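4.2 Repainted cars and viewer recognition

Lighting was held constant within each clip but varied between clips, and colored light can shift how a painted surface is read.
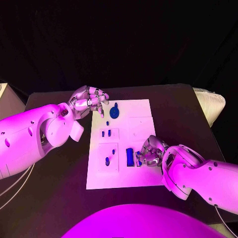 Figure 3. Two robot hands at a board with small blue pieces, under magenta light.

4.3 Procedure

Each participant watched 18 short clips from car chase films. In half of them the lead car had its original factory paint, and in the other half the paint and trim had been digitally changed. After each clip, participants named the car if they could and rated how well it suited the character driving it. Sessions lasted 80 minutes, with a break after clip 9.

Two raters, Weidemann and Wongsuwan, coded the answers separately. A model name counted as correct even when the year was wrong. Answers that gave only the make were coded as partial and left out of the main comparison. Where the raters disagreed, Wiegand made the final call.

4.4 Results

Participants named the original cars more often than the changed ones. The gap was widest for older coupes and close to zero for pickup trucks. Ratings of fit followed a different pattern. Changed cars were rated as a better match for villains, mostly when the new color was darker than the old one. Participants who owned a car from before 1980 did not differ from the rest on either measure.

Hollmann and Wegener found a similar split between naming and fit in their study of television cars, although they used still pictures. We return to the truck clips in Section 5.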